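Gustow Word List: household and workshop terms in four hill villages

Version 2, 26 Jan 2026
Maintained by Urmila Kandpal. Recordings checked by Ikechukwu Uzor.

What is in this collection

Gustow is a list of everyday words for containers, tools and small parts of the house, collected from older speakers in four villages. It has 2,192 entries. Each entry gives the word as spoken, a simple spelling, a meaning in English, and the village where we heard it. For 491 entries there is also a sound file.

The work started as a private notebook of mine. My grandmother used words for pots and boxes which my cousins did not understand any more, and I wrote them down on the backs of bills. Later Ikechukwu helped me to put everything in one table, and he persuaded me to throw away my first spelling system. He was right, it was terrible.

Files

words.csv — the main table, one word per line
sources.csv — speaker codes, village and decade of birth
audio/ — the sound files, named by entry number
notes.txt — longer remarks on difficult words
old/ — the first spelling, kept only for people who already cited it

The columns of words.csv are: id, word, spelling, meaning, group, village, speaker, audio. The column "group" has a short label such as cooking, grain, water, metal, cloth. Please do not depend on it very much. I assigned the labels alone, in different years, and I was not always consistent.

How the words were collected

We sat with speakers in their own homes and asked for the names of things within reach. When a thing was no longer in the house, we asked with a picture or with the hands. Prices and brand names were left out. Where two speakers in the same village gave different words, both are kept as separate entries.

The group "metal" was the hardest. Many speakers have one word for a deep vessel with a round mouth and another for a straight-sided bin of sheet metal, but in two villages the second word also covers a grain chest made of wood. The note under entry 260 discusses this at length.
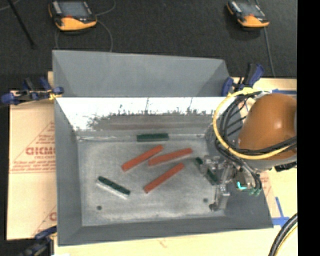 Spelling

The spelling follows the sound and uses only the plain Latin letters. Long vowels are written double. A letter h after a consonant means breath, as in the local school books. Tone is not marked, and I know that this is a weakness. Ikechukwu is preparing a marked version of the water and cloth groups, but it is not ready and I cannot promise a month.

Known problems

Some recordings from November have a loud fan in the background. The speaker codes G14 and G41 were exchanged in version 1; this is corrected in the table, but the old audio names were not changed. Words for parts of the loom are few, as we met only one weaver. Over a hundred meanings still end with a question mark — if you can remove one, please write to us.

Use

You may use the list for teaching, study and dictionaries, also printed ones. Please name the collection and the version. The sound files may not be cut up and used for advertising, this was the wish of the speakers.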